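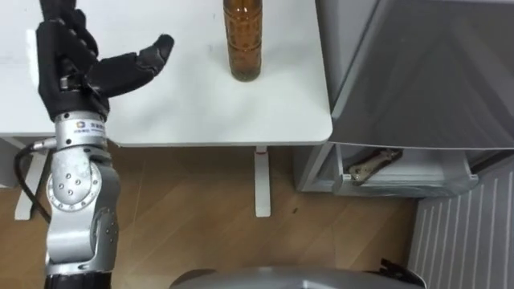
Home Bottles Tables Care FAQ Contact

Search the help pages... Go

Brown bottles, cloudy bottoms and white tables: your questions

4 min read

Updated 2025-07-13 by Lizeth Cabrera

Does brown glass really keep things fresh?

It keeps light out, or a good part of it. Plenty of labels stretch that into a promise about freshness, and I don't buy it. Air gets in every time you open the cap, and a brown bottle on a hot windowsill is still on a hot windowsill. If you have a dark cupboard, clear glass will do fine for most kitchen things.

There's a dark layer at the bottom of my bottle. Has it gone bad?

Depends what you put in it. Homemade vanilla, herb vinegar, cold brew and anything made with whole spices will drop a layer if left alone. Live vinegar does it too. Syrup and infused oil are another matter, and I would be much less relaxed about a murky layer there. Infused oil made with fresh garlic or fresh herbs should be kept cold and used quickly, and you can't judge it by looking or sniffing. If you don't know what's in the bottle or when it was filled, pour it out.

Can I just shake it back in?

You can, if it's something that's meant to have sediment. Shaking won't fix a bottle that has spoiled, whatever the recipe card says. For vanilla I leave the bottle standing and pour off the top. The last inch goes through a coffee filter, slowly, and usually makes a mess.

Do I need the Pandby bottle brush?

Probably not. We sell it at Rindow and I'm still saying so. A spoonful of dry rice, warm water and a drop of dish soap gets most of it. Swirl, don't bang. A brush is worth having if the neck is wide enough for the bristles to open up again inside, and on many brown bottles it isn't. Measure the neck first. We had 9 brushes sent back in June and nearly every note said the same thing.

How do I clean between the ridges on the outside?

Old toothbrush and soapy water. People write in asking for a special glass cleaner for this. I have yet to see one that beats the toothbrush. Sticky label glue is harder – rub in a little cooking oil, leave it while you do something else, then wash.

Is it safe to reuse a bottle that had something else in it?

For food, only if it held food before. Some bottles that look like kitchen bottles held cleaners or garden products, and "it smells fine" is not a test. Use those for holding a candle or a dried flower, or put them out with the recycling if your town takes them.

My white table has gray marks. Are they scratches?

Some might be. Many are just rub-off from metal, shoe soles, or the bottom of a pan. Try a damp cloth first, then baking soda mixed to a paste in a spot you don't look at much. Melamine sponges work, and they work by sanding. On a matte top you can end up with a shiny patch that bothers you more than the mark did. I've done this.

Will the Lyimo table wipes get stains out?

They'll get out what a wet cloth gets out. I tried them on a vanilla ring that had sat for two days and saw no difference from plain dish soap. They smell nice. Returns on opened packs are not accepted, so ask before you order.

Should I put something under the bottle?

Yes, if it drips. A saucer is fine. Parari coasters are fine too, though the 13-piece set seems like a lot of coasters for one bottle of vanilla.

Can the bottles go in the dishwasher?

The glass usually can. The caps are the weak spot, mostly the liners, which warp or hang on to water. Wash caps by hand and let them dry right side up and then upside down. A narrow-necked bottle often comes out of the dishwasher as dirty inside as it went in, so check before you fill it again.

How long will homemade vanilla last?

I've read "forever" more than once. The alcohol does keep it for a long while, provided the beans stay covered. Write the date on a piece of tape and stick it on the bottle. You think you'll remember, and then there are two bottles.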